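Cleaning Up the Stostov Credits

29th May
By Cristian Guzmán

Most of the credit data for Stostov that circulates online goes back to one fan list, and the list has errors in it. I have spent the off-season rebuilding it from the episodes themselves. These notes cover the method and the cases where I had to make a call, so that anyone using my file knows what the fields mean.
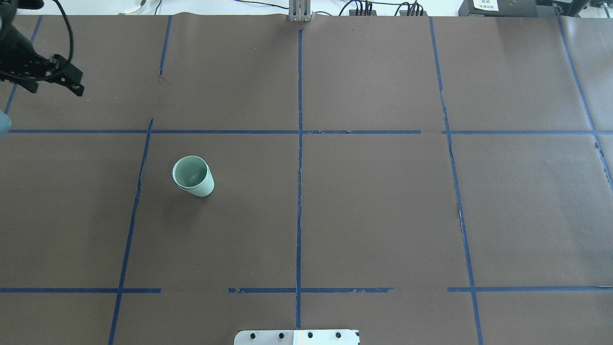
4 min read

For readers who came in through search: Stostov was a weekly winter sports magazine show produced by Yüksel and recorded in Himenau. It had a main host, a rotating second chair, field reporters, and a closing music segment that was dropped partway through the run. Yüksel later made the feature film Skekirum with much of the same crew. The overlap between the two is where a lot of the bad data comes from.

The file has 2,196 rows. One row is one person in one job in one episode. If the same person hosts and also gets a writing credit, they get two rows. The old list put both jobs in a single cell with a slash, and sites that copied it dropped whatever came after the slash. As a result several presenters have no writing credits anywhere, although their names are in the end crawl every week.

The first rule is that the screen wins. If a name appears in the crawl, it goes in as spelled in the crawl, and a separate column holds the standard spelling. I do not correct the first column even when the crawl has an obvious typo. The second unit camera operator is spelled 3 different ways in the first season, and all of them are in the file.

The second rule concerns the word "host." The opening titles use it for the person at the main desk. The end crawl uses "presenter" for the same person and also for the second chair. Most databases merge these and end up with two hosts per episode. I kept the job title as shown, plus a role code: H for the main desk, S for the second chair, F for field reports. The role code is my own judgment and should be treated that way.

Guest hosts are harder. In November of the second season the regular host was out, and the main desk was filled from the field team. The opening titles were not updated for these episodes. The regular host is credited and does not appear. I entered the credit, marked it "credited, absent," and gave the person at the desk a row marked "uncredited, H." Anyone counting hosting appearances should filter on the status column first, or the totals will be off for both people. 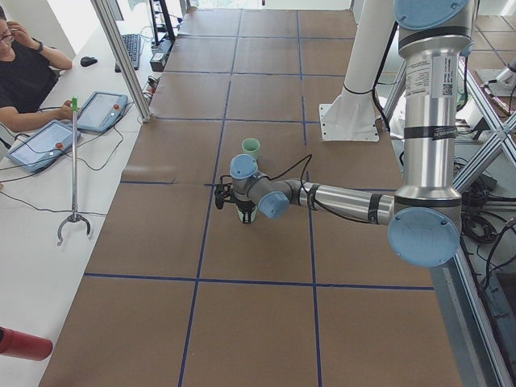
Repeats and clip shows were the next problem. Yüksel put out a compilation at the end of each season with a shortened crawl. A field reporter whose piece was reused may be missing from it, while the editor who assembled the compilation is listed first. I treat compilations as episodes with their own rows and do not carry over credits from the source material. There is a column pointing to the source episode where I could identify it. In 20 cases I could not, mostly short inserts with the captions removed.

The Skekirum overlap needs a longer explanation. The film uses footage shot for Stostov in two sequences, and the people who shot it are thanked at the end of the film. A thank-you is a thank-you. It is not a camera credit, and I have not entered it as one. The old list did, and this is how two camera operators came to have feature film work on their pages from a period when they were working on the show full time. I wrote to one of the sites with screenshots of both crawls. The page is unchanged so far.

There is also the producer question. The executive producer title appears on the show only from the third season. Before that the same name runs under "for Yüksel." I do not think these are the same job, and I have kept them apart. A reader disagreed at some length after my last post, on the grounds that contracts of that type usually cover both. That may be right, but I am working from the crawl and do not have the contracts.

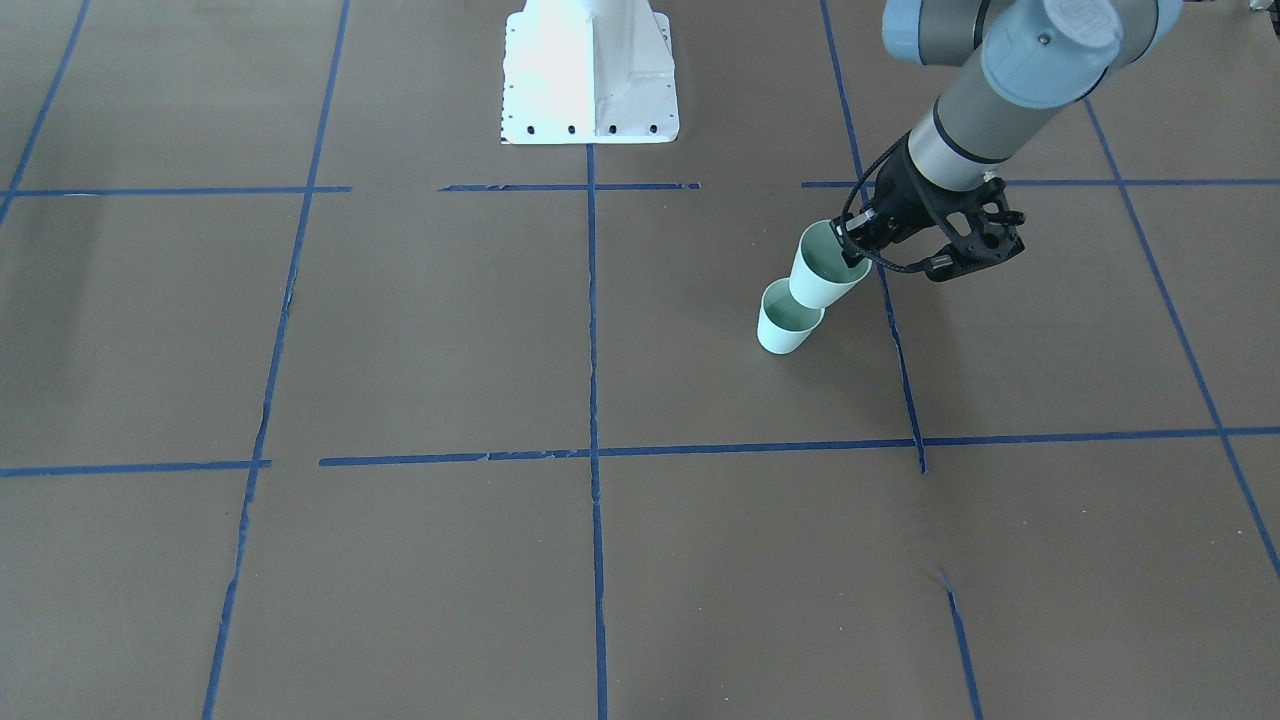

On sources: I worked from broadcast recordings where I had them and from the disc set for the rest. The disc set recuts the end crawl for the first season into static cards and loses the assistant editors. Where both versions exist I used the broadcast and noted the difference. If you have a broadcast recording of the season one opener with the full crawl, I would like to see it. My copy stops at the sponsor card.

The file is plain comma-separated text, sorted by episode and then by order of appearance in the crawl. Some spreadsheet programs will turn the episode codes into dates when you open it. Import that column as text. If you only want to browse, the web version shows the first 1,000 rows and slows down badly past that, so I have capped it there until I get around to paging.

Corrections are welcome by email. Include the episode code and a screenshot of the card. I will update the season two guest host rows first, then go back to the compilations.

Filed under: Television, Credits & Data, Stostov

Contact | © Cristian Guzmán | Back to top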